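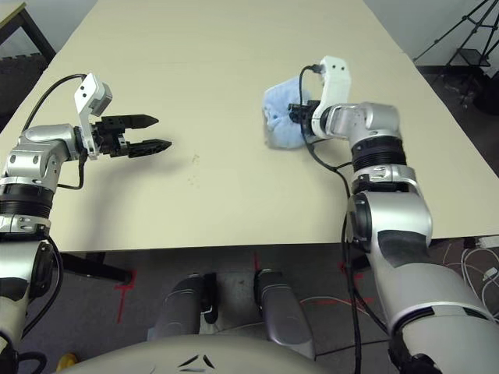

**Gendell completes purchase of Atby, ending a long wait for bus riders and staff**

Gendell has finally closed its purchase of Atby, the small regional bus company that a good many people in the valley grew up riding to school, to the dentist and to their first jobs. The papers were signed a little after 4 p.m., and by suppertime the news had made its way to both depots and, from there, to pretty much every kitchen table in Wako.

It has been a long road. The two companies first said they were talking back in the spring, and then the talks went quiet for so long that plenty of drivers figured the whole thing had been dropped. A rival offer from Floltley, the freight and charter operator, came along in the summer and was turned down by Atby's board, which said at the time that it wanted a buyer willing to keep the passenger routes going through the winter. Gendell put that promise in writing in September.

The price has not been made public. What we do know is that all 271 Atby employees move over to Gendell on their current pay, and that the 43 buses, including the old short ones that still run the hill route, come along with them.

"I've had people stopping me in the grocery store for months, and I'm just so glad to have something to tell them," said Bradley Stockdale, who managed Atby through the sale and will stay on to run the valley routes for Gendell. "The buses will be there in the morning. Same stops, same drivers, and I hope the same folks getting on."

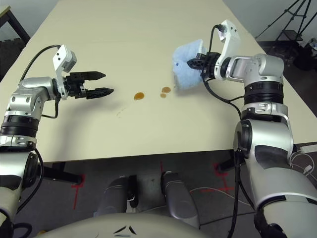 Riders should notice very little at first. Monthly passes already paid for will be honored until they run out, and the paper ten-ride cards — which Atby had talked about dropping more than once — will stay on sale at the Wako depot window and from drivers. The phone number for lost property is staying the same too, so if you left an umbrella on the late bus, you can still call and ask after it.

The name will go, though, and that will be a pang for some of us. Gendell says the green Atby lettering will come off the buses one at a time as they go in for service, and it expects the last of them to be repainted by next summer. Stockdale said he had asked to keep one bus in the old colors for the holiday parade, and that he was "hopeful, but still asking."

There are some loose ends. Gendell has agreed to keep all 9 of the valley routes until the end of March, but has made no commitment past that, and the early run to the hospital has been losing money for years. The drivers' union welcomed the news on pay and said it would like to sit down with the new owners soon about schedules and about the break room at the Wako depot, where the heating has been a sore subject for longer than most people care to remember.

Floltley, for its part, wished both companies well in a short statement and said it had no plans to start passenger service of its own in the valley.

Gendell will hold an open evening for riders at the Wako depot, starting at 7 p.m., with coffee and copies of the winter timetable. The date will be posted at the ticket window and on board the buses.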